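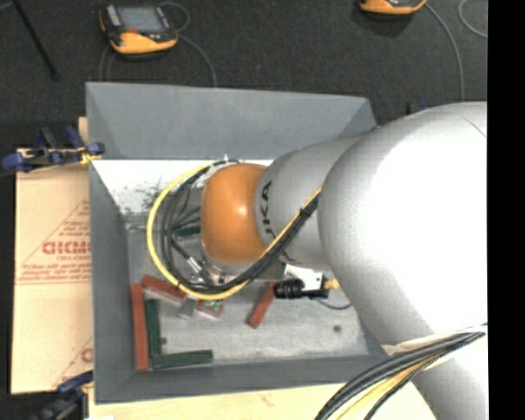 2025-04-24

Glue line again. Calano batch 2 came in this morning, opened one pail, skin on top but fine underneath once it was stirred. Same mix as the last batch, on paper at least. Viscosity cup says otherwise, it runs slower and the tail breaks late. Laid beads on birch and on the reclaimed oak, six of each, and the birch ones slumped before I got the second board down. Want the next beads laid in a wide even loop like the yellow cable makes going round the orange wrist, one sweep, no corner, my corners are where the glue piles up every time. Will cut a curved guide out of scrap tomorow.

Clamps: used the long bars, padded. Pressure by feel, I know, I know. Torque wrench is still out on loan to the finishing shop.

Open time. Label on the Calano pail gives no number, just "work promptly". Old Kokkonen glue let you fiddle for ages. This stuff grabs. Had one joint go together crooked and could not shift it, had to knock it apart with the mallet and scrape. Scrap bin.

Pull tests on last week's set, the ones that sat over the weekend:
birch to birch, long grain, 4,000 newtons, wood failed first, good
birch to oak, 3,000, glue let go clean on the oak side, not good
oak to oak, 1,146, terrible, came away with a shiny face like it never wetted

So it is the oak. Either old finish down in the pores or the surface is just dead. Wiped one piece with alcohol and the rag came up brown. Planed another fresh and water soaks straight in, on the unplaned one the drop just sits there. Should have done the drop test before gluing anything. Writing it here so I do it next time: DROP TEST FIRST.

Does not explain the birch slump, that's a seperate thing. Shop was cold first thing, pail was colder. Let it stand by the radiator until lunch and the cup time came down a good bit, still slower than the old batch. Whoever unlocks tomorrow please bring the pail in off the loading dock side, the floor there is freezing.

Lerketum stools. The order wants oak seats on birch legs, which is exactly the joint that let go. Not gluing any of those until the planed oak pieces have been pulled. If planed oak holds near what birch does then we plane every seat blank the same day we glue, and that eats time we did not quote for. If not, back to Kokkonen for this job and Calano for the drawer boxes only. Asked Citero what they do with reclaimed stock, they sand coarse and glue within the hour. Could try that on two of the spare blanks, cheaper than planing.

Cleanup: squeeze-out comes off with a damp rag if you catch it, after that it's scraper only. Leaves a pale halo on the oak under oil. Tried tape along the joint, better, fiddly.

To do
- curved guide
- drop test on all remaining oak, mark the bad faces in pencil
- glue planed set, glue coarse sanded set, label them PROPERLY this time
- get torque wrench back
- ask Calano for a real open time and lowest shop temp
- more rags

Stools due in June so there's room, but not a lot. Left the oak set in clamps overnight on the back bench, don't touch.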